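About Us

Hi, and thanks for clicking over! I'm the one who answers the mail at Clumness, which makes me the one who got asked to write this page. We're a small company in Dunville that sets up desks for other people. Offices mostly, a few schools, and now and then someone's spare bedroom (I love those). You tell us how you work, we come over with boxes and cups and trays, and by the time we leave you know where your pens are.

We started in August with 2 clients and one borrowed van, and we've now done 60 desks. Some took an hour. One took most of a weekend, and I still think about the drawer with the rubber bands in it.

People ask what our own desks look like, and I always get a little nervous. White top, fabric partition at the back, a black mesh cup for the pens, boxes over to the left. We like mesh because you can see what's in there without tipping it all out, and if you drop it (I have, plenty) it doesn't care.
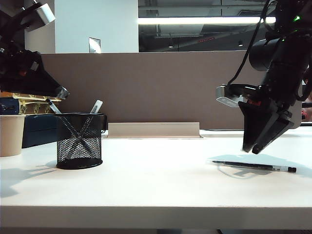

One pen on the table, two in the cup.

Our basic visit is called the Cele. It covers one desk, top only, no drawers. We clear the surface, wipe it down, test every pen on scrap paper and put the good ones back. Dead pens go in a bag and you get to look through the bag before we take it, because everybody has that one pen from a hotel they can't part with! Markers can share the cup if you don't own too many. If you own 20, we need to talk about a second cup.

The bigger visit is the Tidulel, and that's drawers, shelves, the cables, the works. Wear old clothes. We bring lunch.

We also have opinions about caps. A marker goes back with its cap clicked on, every time, and I will check yours while you're talking to me. Sorry in advance.

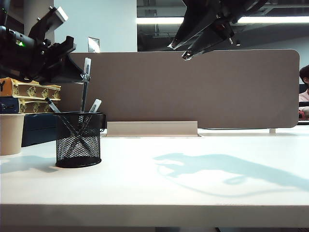 Marta Levchenko wrote to us after her Cele visit that she'd been buying new markers every month and all she'd needed was one place to put them down. She also told us we were too hard on her highlighters, and she wants the green one back.

We did bring the green one back, by the way. It's in her cup now and it writes fine.

Boxes get the same treatment as pens. Stack them flat, biggest at the bottom, and keep them off to one side so there's room left for your elbows. Cups and mugs are your own business, though I'd keep them away from the paper. And if your desk has one of those cable flaps at the back, please use it, it's the best part of the desk.

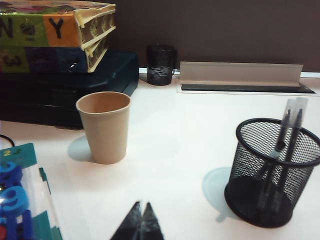
One client told us the stacking rule lasted four days at her house and then the kids got to it, but the pen cup has stayed put ever since, and she'd call that a win. So would we!

If you'd like us to come by, write or call and tell us how big your desk is and what's bugging you about it. Please don't tidy up first. Everyone does, and then we can't tell where things really land when you're busy.

Page last updated 7 October 2020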